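Loter
Feb 10, 2022

Thread on what a two-arm tabletop cell costs once you plan it properly. We are in the middle of the budget round and I have had the same conversation by email too many times. Figures in pounds, ex VAT.

Starting point: the lab wants a second cell by June, same layout as the first. Two arms on a shared rail, a gripper and wrist camera on each, an enclosure with interchangeable wall panels. The work is pick and place on small objects, mostly play food.

The first draft of the budget had two lines in it: arms, and "misc". Misc was set at 8 per cent of the arm price. I have asked for that line to be deleted and written out in full. The rest of this thread is what replaced it.

Arms. We had quotes from Davine and from Quezada. The Davine arm has the longer reach and a better datasheet figure for repeatability. The Quezada arm is lighter, and the spares list is priced joint by joint. We went with Quezada on the spares list.

Explanation for those who asked. On a cell that runs most of the working day, the joint you lose first is the wrist, then the gripper. If the supplier only sells a complete arm, your spares budget is a complete arm. If they sell the wrist as an assembly, it is a good deal smaller. Ask for the spares price list before you ask for a discount.

Buy the spare gripper with the arms. Same order, same delivery. Ours was ordered later on the first cell and sat in goods-in for a fortnight with the wrong adaptor plate.

Grippers. Parallel jaw, both sides. There was a request for a suction option on one arm. I have moved it to the following year. It brings a compressor or a pump, tubing, a valve, and a noise discussion with the office next door, and none of that was costed.

Wrist cameras. Two fitted, one spare. The camera is cheap. The cable is the consumable — it flexes every time the wrist turns and it fails at the connector. Budget for cables as you would for printer toner. We are holding 7 for the year across both cells.

Related: allow for conduit and proper strain relief. Cable dressing took longer than mounting the arms on cell one. It needs slack at the elbow, and the slack must not catch on anything at full extension. Put labour against it.

Frame and rail. Aluminium extrusion, cut to length, from Zondale. Their quote for the rail, corner posts, brackets and fixings came to 1187. Cutting included, delivery not. Mounting plates for the arms were a separate job, and this is where the first draft was furthest out, as it assumed the plates came with the arms. They do not.

Have the plates drilled with slots so the base can be shifted along the rail. Arm spacing gets changed. It was changed on cell one after the plates had been made with round holes, and the plates were then made again.

Wall and floor panels. Printed patterns, swapped between runs. Management queried this line more than any other, the objection being that it looks like decoration. It is there to vary the background, so that whatever you train does not depend on one plain wall. Printing is cheap. The time to swap three walls and a floor is the real cost, so specify panels that slide out without tools.

Order a matt finish. Gloss reflects the overhead light straight into the cameras and you will pay for the printing twice.

Objects. Artificial fruit and veg, plates, bowls. The line is 40 and I expect it to be overspent. Keep the receipts and write down the supplier, as the same item bought again is often a slightly different size or colour. If you need matched sets across two cells, buy both sets at once.

Include some awkward dishes. Translucent plates are harder on the cameras than opaque ones and you want to find that out early.

Electronics. Controller boards, power supplies, USB hubs, wiring, a shelf or tray to put it all on. Cell one has boards below the rail, which is convenient for access. For cell two I have added a line for a ventilated enclosure with a hinged front. Power supplies should be sized for both arms stalled, and then up one size.

Computing. Separate budget, separate approval, same deadline. If the workstation is late the cell is furniture. I have put it on the same plan so that the dates can be seen side by side.

Safety. Small arms still need a risk assessment and an emergency stop within reach of the operator. The stop button and relay are minor items. The assessment takes staff time and is not optional, so it has its own line.

Labour. This was absent from the first draft altogether. Assembly, wiring, camera calibration, then calibration again after the first knock. My estimate for cell two is lower than the hours recorded for cell one, though not by much, as the people doing it will be running cell one at the same time.

Lead times. Extrusion is quick. Arms are slow and getting slower, and the quoted date is a dispatch date. Small boards are the worst at present: the same part has gone in and out of stock twice while I was writing the spreadsheet. Order boards first, arms second, everything else when you have a confirmed date for the arms.

Contingency. I have asked for a proper percentage on the whole build, held by the project and released on request. If it is refused, the suction gripper stays out and the spare wrist goes next. I would give up the hinged enclosure before either camera spare.

Maintenance after year one. Belongs in the running budget. Cables, gripper fingers, fixings, replacement panels. Get it agreed in writing before the capital is signed off — it is much harder to get afterwards.

Several of you asked for the spreadsheet. I will post a version with the supplier prices taken out once procurement has been through it. Cell one attached for reference. 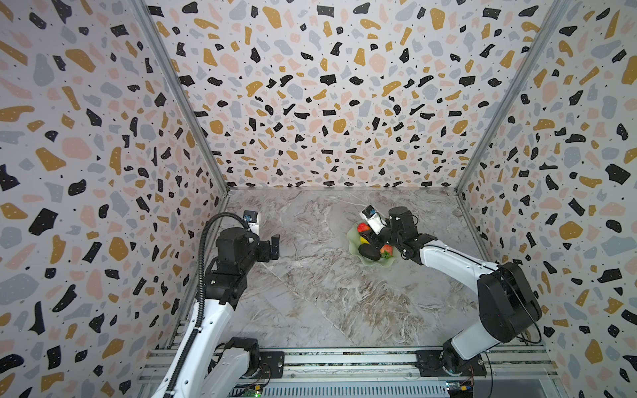
Cell one, fruit on the green plate, marble floor and terrazzo walls fitted.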